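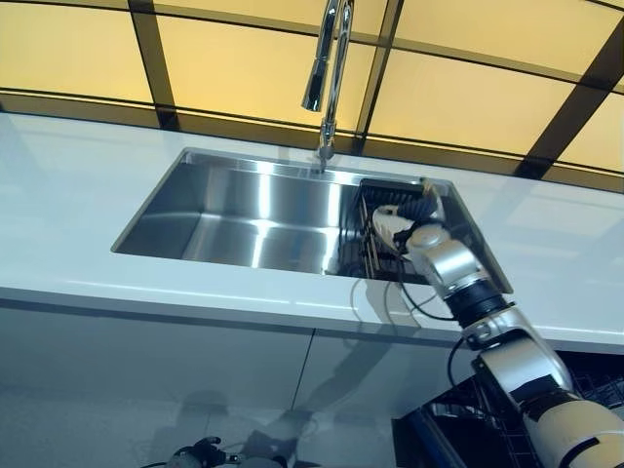 Good evening, everyone, and thank you for coming out. I know parking near the hall is a trial, and I can see a few of you are still catching your breath, so I'll start gently.

(Wait for the back rows. Check the mic is on. Water is on the lectern.)

My name is Nesma Slaoui, and I look after the lending side of Taseck, the little picture library upstairs from the framing shop. We lend art to people the way a book library lends books. You come in, you pick something you like, you sign a card, and you carry it home under your arm — or we drive it round if it's big. Six months later you bring it back, or you decide you can't live without it and you pay it off.

We have 261 works on the shelves at the moment, nearly all of them by artists who live within a morning's drive of this room. Since we opened we've written up 2,733 loans. I went through the cards myself in April, with a pot of tea and a very sore neck, and I can tell you that the most borrowed piece is a small linocut of a magpie on a letterbox. It has been to 62 homes! I'm told it's had a birthday cake dropped near it and has lived over a fish tank. It's in lovely shape.

(Pause. People usually laugh at the fish tank.)

What I'd like to talk about tonight is how people choose, and how differently they choose when they're allowed to change their minds. When you buy a painting, you feel you have to be right. You ask your sister. You ask the gallery. You measure the couch. When you borrow one, you're a good deal braver, and I've watched very sensible people go home with enormous purple abstracts and a grin.

Ater is the best story I have on that score. Some of you will know it: a big, dark, scratchy charcoal, almost all black, with one thin line of bare paper down the left side. It sat on the rack for most of a year. Then a young couple borrowed it during Ramadan, when they had family over nearly every evening, and they told me that the aunties argued about it over dinner for weeks. One thought it was a door. One thought it was the sea at night. They renewed it twice. After that I couldn't keep it in the building.

(Slow down here. Don't rush to the next bit.)

Where to hang a borrowed picture is the question I'm asked most, and my answer is always to put it somewhere you stand still. The lounge room is where everyone starts, but you're usually looking at the telly in there. Think about where you wait for the kettle, or where you do the dishes. Take a kitchen with a long white counter, a steel sink and a warm yellow wall behind it. A wall like that is already doing a lot of the talking, so I'd leave it be and look for a side wall close by, well clear of the splashes. I'd choose something cool and quiet to go with all that yellow, a grey etching or a pencil drawing, behind glass and never on bare paper.
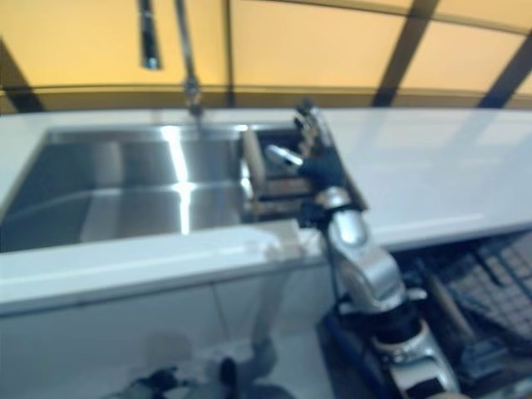
Money comes next, and I promise I'll be quick about it. Artists are paid a share of every loan, and they're paid whether or not the picture ends up being sold. It isn't a fortune, but it comes in regularly, and regular is a word you don't hear much in a studio. If you're going to hang one over a bench with a sink in it, though, please ring me first, and look up before you do. In a kitchen with a tall, slender chrome tap at the back of the counter, you want the picture well out to one side where the neck won't cross it. I've had this conversation more often than you'd think, generally with someone already holding a hammer.

(Hold up the loan card. Pass a few along the front row.)

The last thing is Fallness, our new set of small works on paper, all of them about autumn in one way or another. They're on the trestles by the door. Please pick them up by the edges and have a proper look, and if one takes your fancy, I've got the cards and a pen with me tonight.

I'm happy to take questions now, and there's tea at the back.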